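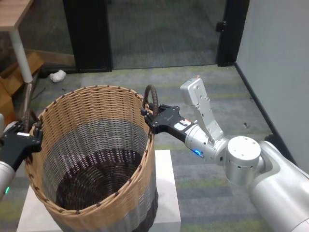 Tuesday, December 25, 2018

Slept until 10, which I haven't done since July. Called Mom first, then drove over to Kirstin's with the sweet potatoes on the passenger seat. The road past Romham was wet but clear. Refilwe had the oven going and didn't want help, so I peeled oranges and kept out of the way. 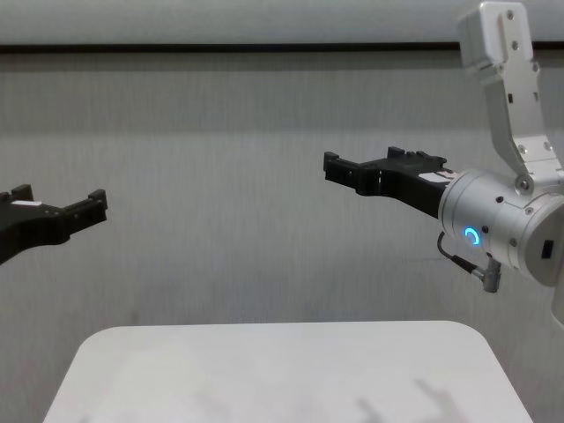
Lautaro brought his mother's bread again and two jars of the plum jam. We were five at the table. Kirstin overcooked the beans and said so before anyone else could. I ate too much and would do it again.

After lunch we played cards. Soudabeh won both games. Nicanor phoned from Orellana at 2 and was passed around the room, but the line kept dropping. He says his knee is better and he'll be home next month.
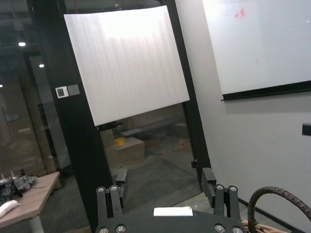

The glass door with the black frame.

Kirstin gave me wool socks and a book about lighthouses. I gave her the blue teapot.

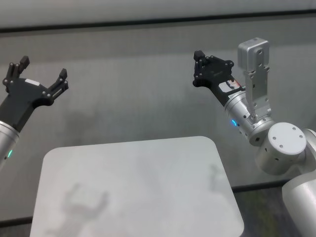 Left before dark. Filled up on the way, $54, and was home in time to feed the cat. Leftovers are in the fridge. I need to return the big dish and write to Aunt Jo.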